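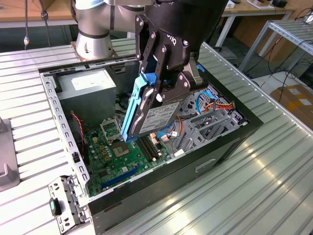 Getting recipes out of Zukora Kitchen before the old PC goes
Home Computing > Old Software and Files

mapleandrye
My mother kept all her recipes in a program called Zukora Kitchen. She started on it when I was in high school and used it until last April, when she moved in with us. There are 134 recipes in there. Some were copied from her own mother's cards, and the cards are gone now.

The program saves everything in one big file ending in .zkr. I copied that file to my laptop, but nothing will open it. The installer disc is missing and the company's website is now a page about patio furniture. The program still runs on her old desktop, so I can look at the recipes there, one at a time.

I'd like them in something that will still open when my kids are grown. What format would you pick, and how would you get them there? I don't want to pay a monthly fee for anything.

Takagi
Does the program have an Export item under the File menu? I had a later version and it could export to plain text. The menu item was grayed out until you selected a recipe. If you clicked the first one, held Shift and clicked the last one, it would do all of them in one go.

mapleandrye
There is an Export item. It stays gray for me with one selected or with all of them selected. Help > About says version 6. Print works, for what that's worth.

Takagi
Then you probably have the basic edition. Export was part of the one you paid extra for.

oldstovepipe
Print them all. Put them in a three-ring binder with sheet protectors. You're done in an afternoon and a binder doesn't need a version number.

I went through this with my wife's address book program. We spent a month trying to convert it and ended up with a file where every street name was in the zip code field. Then we printed it and typed it back in over a weekend.

lowtide_ellen
I'd print too, but to a PDF. If there is a PDF printer on that machine, you pick it in the Print window the same way you'd pick a paper printer. You get searchable text if the program sends real text to the printer, and most of them from that period did. Copy the PDFs off and you can still print a binder from them.

One file per recipe would be my choice. A single long file is fine until you want to send your sister the rye bread and nothing else.

oldstovepipe
A PDF is still a file on a computer. Her problem is a file on a computer.

lowtide_ellen
Her problem is a file only one program can read. PDFs open on anything. And paper in a kitchen gets oil on it, so I wouldn't want the only copy to be the one next to the stove.

brackenridge
I'd skip PDF as the final format. It keeps the look of the page, but it's a pain to edit or copy from. Line breaks come out in odd places and fractions turn into junk. Plain text is the thing to aim for, one recipe to a file, with the title as the file name. I have text files that have been through 17 years of different computers and I have never had to convert one.

PDF as a stop along the way is fine. Open it, copy the text, paste it, fix the fractions.

mapleandrye
Fractions are a worry. She uses them everywhere and she also uses things like "1 c. less 2 T." that I don't trust a program with.

I tried printing one to PDF last night. The text does select and copy. The ingredients came out in the right order, but the directions landed above them. And ½ came out as a capital H.

brackenridge
If ½ is always H then you can fix that with find and replace, as long as you search for H with a space on both sides. Do ¼ and ¾ the same way after you find out what they turned into. Check "1½" separately, it may come out as "1H" with no space before it.

Takagi
Keep the .zkr file too, whatever else you do. It's small. Somebody may write a converter someday, and it's the only version with her categories in it.

Pliltgate Recipe Box is supposed to import some of the older Zukora files, by the way. I haven't tried it with version 6.

lowtide_ellen
I tried Pliltgate with a different program's files. It brought in the titles and ingredients and dropped every note. I'd compare a few recipes very carefully before I trusted it with the rest. It would be easy to miss a note that isn't there.

mapleandrye
The notes are half the reason I'm doing this. The one on the plum cake says "Not for Harold." Harold was my uncle and my mother won't say what happened.

Update as of 5th January. I have all of them as PDFs, one per recipe, on the laptop and on two USB sticks. One stick is at my brother's place in Trostulero. I've turned 14 into text files so far, starting with the ones we cook the most. It takes me a few minutes each with the fractions. I'm reading each one out loud to my mother as I go, and she has already corrected the baking soda in the gingerbread, which she says has been wrong from the start.

Next question. Once everything is copied, is there any point in keeping the old desktop? My husband would like the closet back.

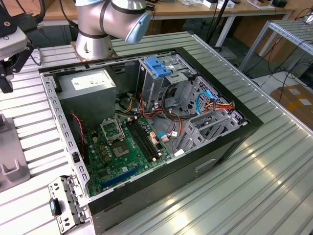 Raed Bitar
Keep it until the last text file is done and checked, then let it go. You'll run into a recipe where the PDF is missing a line at the bottom of the page, and you'll want to look at it in the original program. Long recipes are where I'd expect that. My aunt's stuffing lost its oven temperature that way.

oldstovepipe
I agree with Raed about checking the long ones. I'd do it now instead of waiting, though. Old machines have a way of not starting on the day you need them. Go through the PDFs that fill a whole page and compare the last line with what's on the screen.

brackenridge
Same here. Also write down her categories while you can still see them. A text file called "categories" with the recipe titles under each heading is enough. Or make a folder for each one, but then you have to decide where a recipe goes when she put it in two.

mapleandrye
She put nearly everything in two. There is a category called "Church" and one called "Church, but good."

I'll do the list. Checked the long ones this morning and found two with the end missing, the tamale pie and a fruitcake. Printing those again at a smaller type size fixed the pie. The fruitcake still loses its last line, so I typed it by hand. It says to wrap it in a cloth and start in November.

lowtide_ellen
When you're finished, will you post the gingerbread? With the corrected soda.

mapleandrye
I'll ask her. She may say no to the soda.

oldstovepipe
Still think you should print the binder.

mapleandrye
The binder is happening. My brother wants one too. I bought sheet protectors.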